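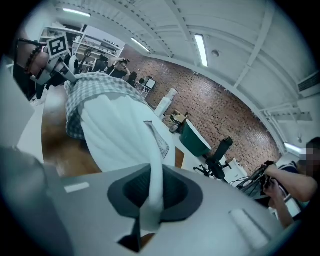
What changes first for staff when part of their work is automated?

The timetable usually changes before the task does. Staff are asked to set aside part of the shift for demonstrating the work, repeating it and correcting records, and the ordinary output expected of them must be lowered to match.

Unit 4: Automation and the Handling of Cloth

Course tutor: Puspita Menon

Cloth has remained largely in human hands long after the moving of boxes and bottles was given over to machines. A shirt has no fixed shape, and a skilled folder corrects it by touch many times in a minute. Teaching such work to a robot depends on demonstrations by people who can already do it, often with hand-held grippers in place of bare fingers. The worker thus becomes, for part of the day, an instructor.

The case for this unit is the linen service at Skestcombe, operated by Rasava, which employed 66 people at the time of the study. Over one season the staff recorded 1,094 demonstrations against a target of 2,000. Meinrad Lanz, then shift manager, attributed the shortfall to the first rota, which had allowed no time for rest between sessions.

Three matters were raised by staff in February and are still open in many workplaces. The first is pay: whether demonstrating

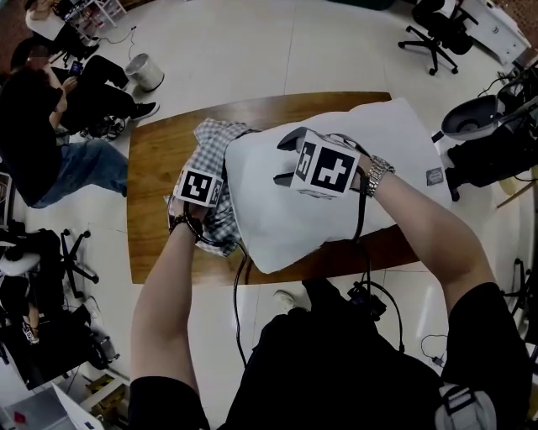 should be graded as production work or as training. At Skestcombe it was graded as production, and 27 employees asked for this to be reviewed. The second is strain. Holding a tool at arm's length tires the wrist and shoulder in a different way from folding by hand - existing risk assessments seldom cover it. The third is the use of recordings after an employee has left.

Students should read the Ó Conaill report, sections 2 and 5, before the seminar. The Trakico agreement is provided for comparison; only the clauses on consent and job grading will be discussed.

Written work: in one page, set out how you would divide a shift between demonstration and ordinary duties, and state who should be consulted before the rota is issued. Notes are to be handed in at the start of the seminar.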